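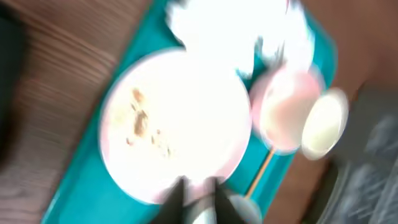
Ilse Vandrunen
数据说明撰写与标签核对

Torby 餐后托盘记录

说明文件(README)

简介

Torby 收集的是吃完饭以后的托盘:盘子、碗、小碟、盖子、纸巾,还有留在上面的食物残渣。记录地点是 Kinditport 的一间公共餐厅和它旁边的茶室。现在的版本有685条记录,每条记录对应一个托盘,包括照片和一张标签表。

我们开始做这个项目,是想知道餐具回收台怎么安排比较合理。人们把托盘放下的时候,东西常常叠在一起,纸巾盖住碗,小碟靠在托盘的边上。洗碗间的同事需要先分开这些东西,然后才能刮掉残渣。标签表就是按照这个顺序设计的。

文件内容

照片文件夹:按记录编号保存,没有裁剪,没有调整亮度。
标签表:一行是一件物品,全部版本加起来将近2000行。
词汇表:43个词条,中文在前,后面是旧版用过的说法。
修改记录:只写标签的改动,不写照片的整理。

标签怎么写

每件物品有五个字段:种类、颜色、材料、位置关系、残渣。

种类只写看得出来的。如果分不清是小碟还是盖子,就写"小碟或盖子",请不要自己选一个。例如在青绿色塑料托盘上,粉色小碗旁边斜着的那件奶白色圆形物品,就用这个写法。纸巾也一样,揉成一团以后很难和别的纸分开,所以有"纸巾或纸"这个词条。

颜色写眼睛看到的主要颜色,边缘颜色不同的时候可以补充。白色大盘的边带一点粉色,写作"白,边缘微粉"。我们以前要求对照色卡,后来取消了,因为餐厅的灯和窗户的光相差太大,浅色餐具经常变成一片很亮的白色。

材料可以空着。托盘一般容易判断,盘子和碗不容易,请不要因为"餐厅的盘子都是瓷的"就填瓷。

位置关系使用"在……上""靠着""压住""超出托盘边"这几个说法。一件物品可以有两个。

残渣分为:无、碎屑、涂抹状、块状、液体。可以同时选择。上面那个大盘选的是碎屑和涂抹状,浅褐色,集中在盘子的一侧;其中有一处颜色较深、形状较长,备注里写"较大碎块"。备注不猜是什么食物。旧版里有人写过"饼干""面包皮",4月的核对中都改掉了。

数据的来源

照片在午餐后和下午三点以后得到。托盘放上木桌时是什么样子,就保留什么样子,记录的人不移动餐具,也不把纸巾展开。餐厅使用过28种餐具,其中有些是从 Nulik 买来的成套餐具,有些是老的,已经配不齐。词汇表没有按照品牌来分,只按照形状和大小。

"大盘"和"小盘"的界线是比较出来的:放在托盘中间、占去大部分宽度的叫大盘。这个办法不太精确,但是两个人独立填写时结果比较一致。

已知的问题

一部分照片模糊,或者倾斜得厉害。它们仍然保留,标签表的"清晰度"一栏写"低"。使用的时候可以自己决定要不要这些行。
白色餐具放在强光下面,盘面的细小残渣可能看不到。"无"的意思是照片里没有看到,不表示盘子是干净的。
刀叉的记录偏少。茶室的客人多数只用勺子,而且勺子常常先被拿走。
深色托盘在第一版里被重复登记过几次,我已经合并,如果还发现重复,请告诉我编号。
碗里面的残渣比盘子难判断,不同的人填写差别较大。

适合和不适合的用途

适合研究餐具的摆放、残渣的分布、回收台的布置,也适合做中文物品名称的练习材料。我们自己用它重新画了回收台的图,纸巾桶移到了第一格。

不适合用来计算食物浪费的重量,也不适合评价某个餐厅的卫生情况。

和 Hegazy 词表的关系

种类名称最初参考了 Hegazy 餐具词表。我们去掉了宴会用的餐具,增加了"盖子"和几个带"或"字的词条。如果您同时使用两份词表,请注意"碟"在 Torby 里只指小的、浅的那种。

修改标签

请在修改记录里写编号、原来的值、新的值和理由,一行就可以。颜色的小差别不需要修改。中文不是我的母语,词汇表里若有不自然的说法,也请写在同一个文件里,我会在下一版处理。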